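Stesdale Community Rooms – Playroom and Craft Room Safety Check
Date of check: August 14, 2025
Checked by: Geeta Sengar
Previous check: May

Ratings used: OK / Watch / Fix / Close off. I have added comments where a one-word answer would hide something. The May sheet was almost all OK, and I don't believe a building this age is almost all OK.

1. Entry and doors

Front door closer: Watch. Slams in the last few inches. The May sheet says "adjusted." If it was adjusted, somebody should adjust it back.

Finger guards on hinge side: Fix. The craft room guard is split at toddler height. Tape is not a repair.

Fire exit, rear: OK. Opens with one push. A stroller was parked against it when I arrived. I moved it and found it back there when I left.

2. Floors

Playroom mats: Watch. Sold to us by Clunora as non-slip. They slip. I could push one across the floor with one foot, and the corners curl near the sink.

Craft room vinyl: OK. Stained but sound.

Threshold strip between rooms: Fix. Two screws missing, strip lifts. This was on my list in May and was marked "monitor." Monitoring a trip hazard means waiting for someone to trip.

3. Heat and water

Hand sink, hot tap: Fix. Read 123 degrees F after running for a minute. The posted limit on our own wall is 110.

Radiator covers: OK. Firmly fixed, no sharp edges.

4. Tables, toys and small parts 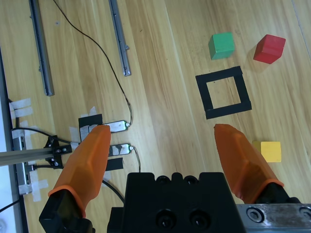

Tabletops get wiped down and signed off every evening, and a signature tells me only that someone had a pen. I ran a bare palm over each one, along the grain and across it, and checked the edges and corners for splinters. Colored wooden cubes like the red and green ones on the light wood tabletop need the same going-over, a block at a time. Look for chips and flaking, then try each block in the small parts tube. The label on the storage tub says "safe for all ages." I would like to see the paperwork behind that, and so far the supplier, Nigam, has sent a brochure.

Table edges and legs: Watch. One leg in the craft room wobbles. The bolt turns but does not tighten.

Small parts test: OK for everything I tried. I did not get through the puzzle shelf – put that first next time.

Soft toys: Fix. One bear with a loose eye, removed. The wash log has the same handwriting and the same ink for 23 entries in a row. Make of that what you like.

5. Storage and shelving

Tall bookcase: Close off. The wall bracket is there, but the screw goes into drywall and nothing else. It moved when I pulled with one hand. Rope off that corner until it is anchored to a stud.

Cleaning cupboard: Fix. Lock works, key was in it.

6. Emergency items

First aid kit: Watch. Stocked, but the burn gel is past its date.

Extinguisher: OK. Gauge in the green, tag current.

Evacuation map: Fix. Shows the layout before the Gilcombe Room was divided. Anyone following it would walk into a wall.

Follow-up

The bookcase and hot tap come first, and neither room should open to the under-fives until both are done. Everything else marked Fix is due within 30 days. Please send me a photo or a receipt for each item. I will not be accepting "done" in an email this time.

G. Sengar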